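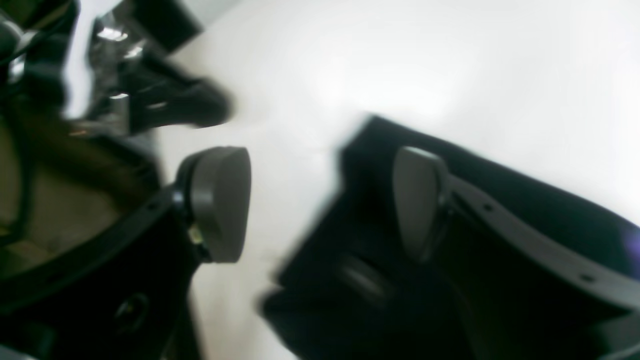 Progress report – Lockwood shared workshop, two-arm folding build, October

Quick one, parts order closes at 5. Both arms mounted and wired. Finger pads on, grip force still set by hand. Spent $100 of the $1000 on cable and spare screws, receipts to folow.
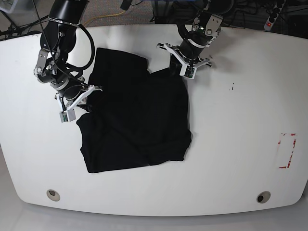 Dark cloth only so far. Goal for next report is 20 folds in a row, no resets. Cable loops on the upper arms need shortening – they swing. Red tape on the table needs redoing too.
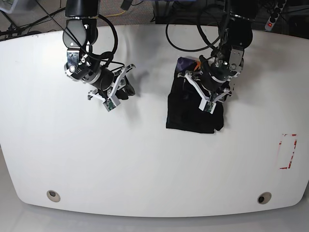 Still open: Stesov quote for the second controller, and wether Codura will extend our bench time. Need an answer on the bench first.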